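Hangers, rods and what to put where: your questions
4 min read

Agnes Munro, updated September 26, 2026

Same questions keep landing in the inbox so here they are in one spot. Quick answers. If yours isn't here, write in, I do read them.

Do all my hangers have to match?
No. Looks tidy, that's about it. Matching matters if the hooks are different heights and it bugs you that the shoulders don't line up. Otherwise use what you've got.

Wire ones from the dry cleaner. Keep or chuck?
Fine for a light shirt. Not for a winter coat, they sag and you get a poky bit at each shoulder. Ours go back to the cleaner, they take them happily if you bundle them with an elastic. Ask first, some don't.

What's the Skistik everyone mentions?
Stick-on grip strip for slippery hangers. Runs along the shoulder. Works on plastic, peels off wire within a week or so. Get the long ones and cut them down.

Are the Jiltier hangers worth it?
If you have silky tops, yes. For t-shirts no, and t-shirts should probably be in a drawer anyway. They're thick too, so you'll fit fewer on the rod.

Can I hang jumpers?
Rather you didn't. Knits grow. If there's no drawer space, fold the jumper in half lengthways, lay it over the hanger with the armpit at the hook, then drop the body over one side and the sleeves over the other. Takes 2 seconds once you've done a few. Same idea for a towel or a scarf, just fold and drape.

How full is too full?
If you can't slide one hanger along without dragging its neighbour, too full. Things come out creased and you end up ironing stuff that was clean. Pull out whatever you haven't worn since January and see how it looks.

Do colours help?
They do at our place. One colour per person, or one per job (work, weekend, needs mending). Kids get it faster than labels. Doesn't have to be strict, mine has drifted badly. Yellow was meant to be for mending and now it's for anything. 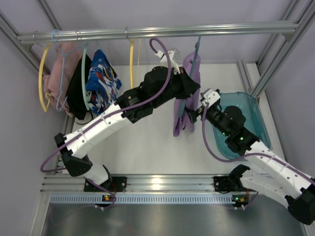 Issue 2 | p. 14

Mixed lot on one rod, yellow, light blue, mint, blue, and the black thing bunched up behind the patterned shirt is exactly what to avoid. It'll get forgotten back there. One garment per hanger if you can manage it. The purple one has the blue hanger to itself and falls in nice long folds.

What about empty hangers?
Push them all to one end as you go. An empty one left in the middle just gets tangled with everthing else. Laundry day, grab from that end.

Plastic tub on the shelf or under the rod?
Under, if nothing long hangs over it. We use the Imrie tubs, but any see-through one does the job. Socks, belts, the odd glove.

My rod is bowing.
Too much weight or too long a span. Add a centre bracket, the hardware store will have one. Move the coats to the ends in the mean time.

Do you still sell the Endota rod kit?
Yes, 500 mm version only. Longer one is on back order, no date yet sorry.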